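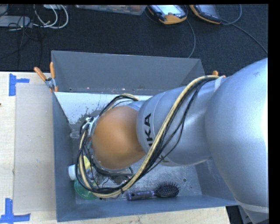

Bin on the bench, August 1, 2018.

Notes on the bin for Patcombe. It stays on the wooden table until the stand is ready, so all heights are from the tabletop.

Checked the walls with the bevel gauge. The sides slope inward, so the usable floor is smaller than the opening suggests - use the floor dimensions in the drawing. Opening on the long side, rim to rim: 1,019 mm on the tape. Syafiqah Ngui has 999 on the sheet from Liew. I think she was given the inside edge of the rim. Remeasure with the steel rule before changing anything.

Back wall: went along the fastener marks at the lower edge with a fingernail. Three stand proud enough to catch a small part. File flush, then wipe down. The spots beside them did not come off with a dry cloth. Left alone.

Front wall deflects around 6 mm when leaned on at the middle. Acceptable empty, not sure under load. Yoga Siregar suggests a flat bar under the rim. No stock of the right width, ask Natum.

To do: felt pads between bin and table, mark bin position on the tabletop in pencil, correct the sheet.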